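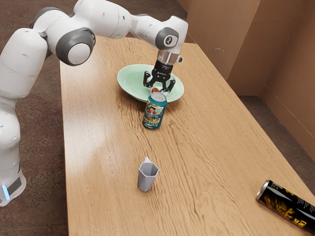
Simulated arm with its gripper over a pale green plate.

Rondgate Court Support Project
Progress report to the Viltport Fund, July

1. Witness waiting service
The service ran at the Bendton and Sutherland courthouses throughout the period. Staff met 700 witnesses, mostly in assault and theft cases. Separate entrances are in use at Bendton. Sutherland still has one shared entrance, and the county has not set a date for the work.

2. Hearing notices
Text reminders went live at both sites. The system sent 3000 messages. Notices for postponed hearings were delayed for 9 days by a fault in the docket feed. Driss Shawky replaced the feed and now checks it each morning before 8:30.

3. Staffing
Two posts remain open, both at Sutherland. Gregor Chisholm is covering the evening phone line until they are filled.

4. Spending
Interpreter fees are over budget. Travel is under. We request approval to move the travel balance to interpreter fees.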